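Durnuveo Pick
Bin picking software for robot arms

Hi, I'm Pramila Nautiyal, and I look after Durnuveo Pick here at Stikton. It's the software that looks into a bin, finds the parts, chooses one and plans a way in and out that doesn't bend anything. I wrote the first grasp planner myself, so forgive me if I go on a bit!

Most planners treat the arm as a clean shape from the CAD file. Real arms wear hoses. Durnuveo Pick lets you draw a soft envelope around your cable bundle, and the planner keeps that clear of the bin walls too (you can make it fatter on one side, which I do all the time). 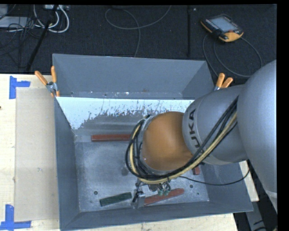 A KUKA arm down in the metal bin, with red and green blocks on the floor of it.

Long parts lying near a wall are where I've spent most of my evenings. The planner scores every grasp it can reach, drops the ones that would hit the bin, and shows you the reason for each one it dropped. Click a rejected grasp and you get the exact pose where it failed. Hòa Quan added that view in December and I'd be lost without it.

What you get:
Bin and part detection from a depth camera
Grasp scoring with up to 1,000 candidates per scan
Path planning with the hose envelope included
Replay of the last 68 picks, with every setting saved
Python interface and a plain desktop editor

Setup goes like this: load your part model, teach the four corners of the bin, run the 20-pose camera calibration and try a dry run at low speed. Please do the dry run!

The license covers 2 robot cells. Floating licenses and the Virk simulator plug-in are sold separately. Write to Hafþór Nørgaard on our sales desk for a quote, or send me your ugliest part and I'll run it through the planner for you.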